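Print this page | E-mail this page
Reading time: 3 minutes

Hiltstead Household Automation Users' Group
Minutes of the meeting held in June 2026

In the chair: Razia Abbasi
Apologies were received from the Jadoon office, who sent their good wishes and a long list of comments, for which we were grateful.

1. Minutes of the last meeting

These were agreed, with one small correction to the spelling of Merkesard in item four.

2. Draft code of good practice for two-armed machines in the home

Razia thanked everyone who had read the draft, all 36 pages of it, and said she knew it was a good deal to ask when the evenings are so light. She reminded us that the code is meant for ordinary living rooms and kitchens, with the furniture and bits and pieces left where people like to have them, and that members should picture their own homes as they read.

Clause 5, on lifting and holding, took up most of the first hour. The draft says that bowls, pans and the like should be practised with empty before anything is put in them, and there was warm agreement on that. We spent rather longer on the angle at which a bowl may be held. The Vamoleck members wanted a fixed limit, while others felt a tilt does no harm at all when there is nothing to spill. It was settled that a tilted hold is allowed for empty vessels only, and that the wording should say so plainly.
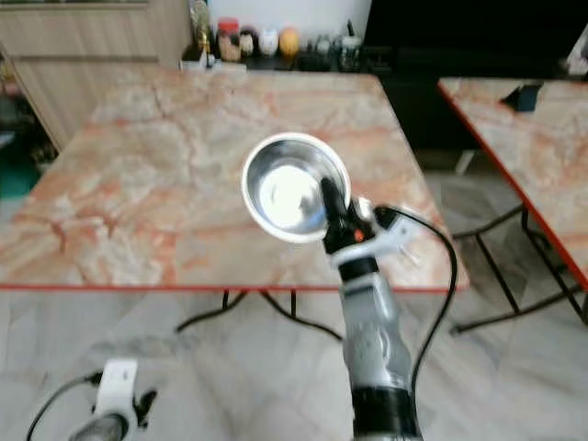
Clause 5: a small steel bowl held at a tilt in the gripper.

There was then a very friendly discussion of cables. Several members felt the draft was too short on this point, and that a cable looping out beside a gripper deserves a look before every session, with the arm at rest, to see that it has slack enough for the reach and will not catch on a table corner. Razia offered to write two or three sentences and send them round.

3. Grip at the rim (clause 6)

The draft asks that a round bowl on a hard table top be taken by the rim, from the side nearest the working arm, and that the second arm be kept low and clear until it is wanted. One member asked whether steel ought to have a clause of its own, being so shiny, as bright spots from the ceiling lights can confuse matters. After some kindly back and forth - and a pause for tea - it was felt that a note under clause 6 would do, advising people to try the job once with the overhead lights on and once with them off.

It was also agreed that remote controls, wallets and ornaments may stay on nearby furniture, provided they are outside the working reach.

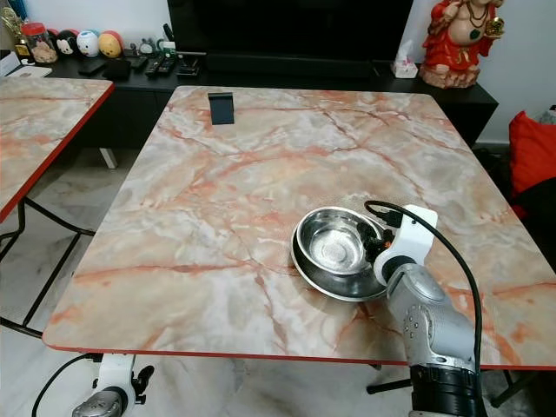
4. Keeping people at a proper distance

The figure of 900 millimetres between a moving arm and anybody not operating it was kept. Razia said she would sooner see it marked on the floor with tape than left to memory, and this was added as a recommendation.

5. Money and printing

A sum was agreed for 29 printed copies. Jadoon have kindly offered to do the binding.

6. Next meeting

July, at Hiltstead as usual. Comments on clauses 7 to 9 to Razia beforehand, please, however brief.

Print this page | E-mail this page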